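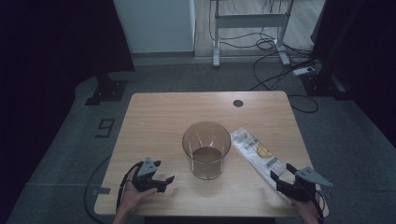

Call for participants: Gresex Youth Forum

Gresex is looking for 40 people aged 16 to 24 to sit on its next youth forum in April. We know what you're thinking. Plenty of groups ask young people for their views, take a nice photo and file the report. We've been to those events too, and we didn't think much of them.

You'll meet for six evenings at the Bunting centre and pick one local issue to take to council. We can't promise council will listen. Last year's forum made 37 requests and got answers to four, so bring some patience – and a thick skin.

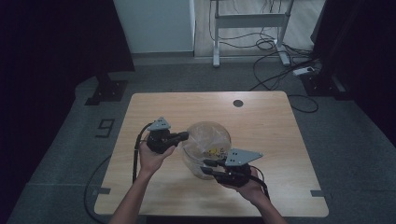

At the table, both hands busy.

You don't need good marks or a reference from your teacher. We'd favour someone who argues over someone who nods. Bus fares and supper are covered. There is no certificate, and we doubt an employer would read one.

To apply, send Hanna Kołodziej half a page on something in your neighbourhood that doesn't work. Please leave out the word "passionate". Applications close 2nd November. Hammad Kazmi will phone everyone who applies, including those who miss out.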